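Tri des petits plastiques avec un bout de métal dedans, vous faites comment ?

Forum > Maison > Déchets, tri, compost

ondine_b
Mardi, 18 h 42

Bonjour à tous,
Je vide les tiroirs de l'entrée et de la salle de bains avant un déménagement et je me retrouve avec un tas de petites choses en plastique. Pour les bouteilles et les pots, pas de souci. Je cale sur les objets qui mélangent plastique et métal. Deux cas typiques, une pince à cheveux crème et un briquet rose :
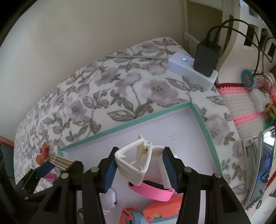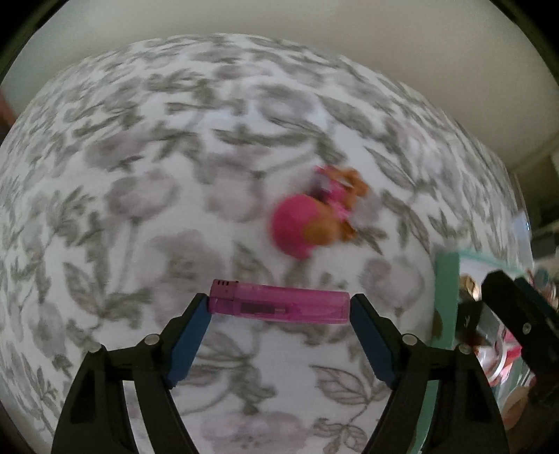 Mes questions

1. La pince à cheveux : bac jaune ou ordures ménagères ? Il y a un petit ressort en métal à la charnière. Est-ce que ça vaut la peine de le retirer ?
2. Le briquet : je ne sais pas s'il reste du gaz. Poubelle, déchèterie, autre chose ?
3. Le reste du tas, dans le même genre : stylos, barrettes, taille-crayons, porte-clés, boutons-pression, une lampe de poche sans piles.

Chez nous le guide de tri tient sur une feuille et ne parle que des emballages. Merci d'avance.

gaspard71
Mardi, 19 h 05

Pour la pince, ordures ménagères. Ce n'est pas un emballage, donc elle n'a rien à faire dans le bac jaune, avec ou sans ressort. C'est la règle de base et elle règle les trois quarts des cas : est-ce que l'objet a servi à emballer quelque chose ? Non, alors pas le bac.

Pour le briquet, déchèterie, avec les produits dangereux. Il ne faut pas le percer.

Les stylos, regarde si une école ou une papeterie en collecte près de chez toi. Chez nous il y a un carton à l'entrée de la médiathèque.

Mirabelle_du_44
Mardi, 19 h 31

Je ne suis pas d'accord pour la pince. Si elle ferme encore, elle se donne. Ma belle-sœur tient le rayon accessoires d'une ressourcerie et les pinces partent très bien, surtout les couleurs neutres. Elle les vend par lot dans un sachet. Avant de chercher la bonne poubelle il faut se demander si l'objet est fichu.

ondine_b
Mardi, 19 h 40

Elle ferme, oui. J'en ai une demi-douzaine et je ne m'en sers plus depuis que j'ai les cheveux courts. Je n'avais pas pensé que ça pouvait intéresser quelqu'un. La ressourcerie d'ici prend surtout des meubles et de la vaisselle, je vais appeler.

vieux_tournevis
Mardi, 20 h 12

Je démonte tout, moi. Pince à cheveux : on pousse l'axe avec un clou fin, le ressort sort, le plastique d'un côté, le métal dans une boîte de conserve avec les vis et les clous tordus. Quand la boîte est pleine je la porte à la benne ferraille. J'en ai rempli une en un hiver, avec la quincaillerie d'un meuble Stako que j'ai fini par mettre en pièces.

Pour le briquet, on peut aussi démonter le capot quand il est vide. La molette et le ressort sont en acier.

gaspard71
Mardi, 20 h 20

@vieux_tournevis Non, s'il te plaît, ne conseille pas de démonter un briquet. Elle vient d'écrire qu'elle ne sait pas s'il reste du gaz. Même quand la flamme ne prend plus il peut rester de la pression dans le réservoir.

vieux_tournevis
Mardi, 20 h 26

J'ai écrit « quand il est vide ». J'en ai fait des dizaines et j'ai toujours mes dix doigts.

gaspard71
Mardi, 20 h 31

Et comment tu sais qu'il est vide ? C'est tout le problème. Pour deux grammes d'acier je ne vois pas l'intérêt. Dehors, loin d'une flamme, avec des lunettes, tu fais ce que tu veux chez toi. Sur un forum où des gens lisent en diagonale, je préfère qu'on dise : entier, à la déchèterie.

Tegan Costigan
Mardi, 21 h 03

J'ai travaillé deux ans à l'accueil d'une déchèterie, je donne le point de vue de l'autre côté du comptoir.

Les briquets, on les prenait avec les déchets dangereux des ménages, au même local que les aérosols pleins et les cartouches de camping. Il faut les remettre à l'agent, en main propre, et ne pas les jeter soi-même dans une benne. Certaines déchèteries les refusent ou ont une autre consigne, donc un coup de fil avant. Si l'agent n'en veut pas, il dira quoi en faire.

Ce qui nous posait vraiment problème, c'étaient les briquets au fond d'un sac de tout-venant ou dans un carton à plat. On a eu un départ de feu dans la benne à cartons, un après-midi de février, et on n'a jamais su d'où il venait. Ça pouvait être un briquet, ça pouvait être une pile.

À propos de piles : vérifie bien la lampe de poche. Les gens disent « sans piles » et il y a une pile bouton dedans.

Pour les pinces et barrettes, ordures ménagères si elles sont cassées. Le plastique séparé du ressort n'est pas plus recyclable dans le bac jaune. C'est petit, ça passe à travers les cribles, et de toute façon ce n'est pas le bon flux.

vieux_tournevis
Mardi, 21 h 15

Donc mon ressort à la ferraille sert à quelque chose et le plastique finit à l'incinérateur. Ça me va.

Mirabelle_du_44
Mardi, 21 h 22

@Tegan Costigan Merci, je retiens pour les cribles. On m'a toujours dit « dans le doute, bac jaune », et je l'ai appliqué pendant des années.

Tegan Costigan
Mardi, 21 h 34

Le doute dans le bac jaune, c'est une personne sur la chaîne de tri qui l'enlève à la main. Dans le doute, plutôt la poubelle ordinaire, sauf pour ce qui peut brûler, couler ou exploser. Ça, on le met de côté et on demande.

Tane Mudgway
Mardi, 22 h 10

Je reprends la question 3, que tout le monde a laissée de côté. Voici mon classement, j'ai vidé la maison de mes parents l'an dernier et j'avais 273 objets dans la catégorie « petits machins » (j'ai compté, j'avais un tableau) :

— stylos et feutres : carton de collecte s'il y en a un, sinon ordures ménagères
— taille-crayons en métal : ferraille
— taille-crayons en plastique avec lame : ordures ménagères, ou je dévisse la lame quand j'ai le temps
— porte-clés : je sépare l'anneau, il ressert toujours
— boutons et boutons-pression : bocal, puis don à un atelier couture
— lampe de poche : petit électroménager, même sans pile
— piles : bac du supermarché

Sur le total, 128 sont partis en don. Presque la moitié, je ne m'y attendais pas. Les pinces et barrettes en faisaient partie, dans une boîte à biscuits Famitz, et la dame de l'association a pris la boîte avec.

ondine_b
Mardi, 22 h 18

Un tableau, carrément ! C'est très utile, merci. La lampe de poche je l'aurais mise à la poubelle. Je vais l'ouvrir pour la pile bouton.

gaspard71
Mardi, 22 h 25

Bonne liste. Juste un bémol sur le don : il ne faut pas que ça devienne une façon de se débarrasser du tri sur le dos des associations. J'ai aidé à une bourse aux vêtements, on recevait des sacs entiers de barrettes cassées, d'élastiques détendus, de peignes édentés. On passait une matinée à jeter.

Mirabelle_du_44
Mardi, 22 h 33

Personne n'a parlé de donner du cassé. Une pince qui ferme, propre, ça se donne. Un coup d'eau savonneuse avant et c'est bon.

gaspard71
Mardi, 22 h 37

On est d'accord alors. Je le précise pour ceux qui passeront après.

ptitlouis
Mardi, 23 h 02

Je me permets : pour les briquets, la meilleure solution c'est de ne plus en acheter de jetables. J'ai un rechargeable Yu depuis cinq ans, je le remplis deux fois par an. Pour la gazinière j'ai un allume-gaz à étincelle Flirnano, sans gaz ni pile.

vieux_tournevis
Mardi, 23 h 08

Et le jour où la pierre est usée ? Ça se change, mais il faut encore trouver la pierre. Dans mon bourg le tabac a fermé et le suivant ne vend que des jetables.

ptitlouis
Mardi, 23 h 14

J'en ai acheté cinq d'avance. Il m'en reste trois.

Tane Mudgway
Mardi, 23 h 20

Ça ne répond pas à la question d'ondine, qui a déjà le sien sur les bras. Au passage, un briquet qui marche encore, on peut le garder ou le passer à un voisin. Le mien sert pour les bougies et le réchaud.

ondine_b
Mercredi matin

Mise à jour. J'ai eu la déchèterie au téléphone : ils prennent les briquets, à donner à l'agent, comme le disait Tegan. La ressourcerie veut bien les pinces si elles sont en sachet et en bon état. La lampe de poche contenait bien une pile bouton, toute blanche sur le bord, je l'ai mise dans un petit pot en verre avec les autres.

Il me reste un objet que je n'arrive pas à classer : une brosse à cheveux avec un coussin en caoutchouc et des picots en métal. Je suppose ordures ménagères ?

Tegan Costigan
Mercredi, 9 h 50

Oui, ordures ménagères. Pour la pile, un morceau de ruban adhésif sur chaque face avant de la mettre avec les autres, surtout dans un pot où elles se touchent.

vieux_tournevis
Mercredi, 12 h 17

La brosse, les picots sont souvent pris dans le coussin, ça sort d'un bloc avec une pince plate. Mais bon, je ne dis plus rien.

Sujets récents dans Déchets, tri, compost
Capsules de café : rincer ou pas ?
Vieux draps troués, qui les prend encore
Compost qui sent l'ammoniaque en appartement
Bouchons en liège : points de collecte
Ampoules cassées, gants ou balayette
Que faire de 1028 diapositives ?

Nous contacter | Règles du forum | Mentions légales | © Les membres du forum | Haut de page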